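Paiva bedroom notes, last edited 5/4/24 by Catarina Vilela.

## Contents

- 1137 photos of beds and the clothes left on them
- `rooms.csv` – one row per photo, with room and bedding type
- `garments.csv` – color and state (`folded`, `crumpled`, `hanging`)

Color is the main color only. A dark shirt with a pale lining goes in as `black`.
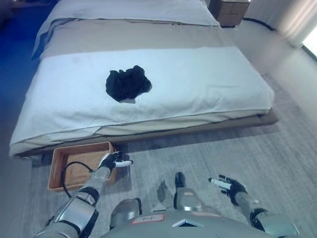
Bed runners count as bedding, so they never get a row in `garments.csv`. Throws do, if they are off the bed. Mirsad Dimitrov is rechecking the 161 rows marked `unsure` – please don't edit those until August.

## Known gaps

No bunk beds. Curtains are not labeled.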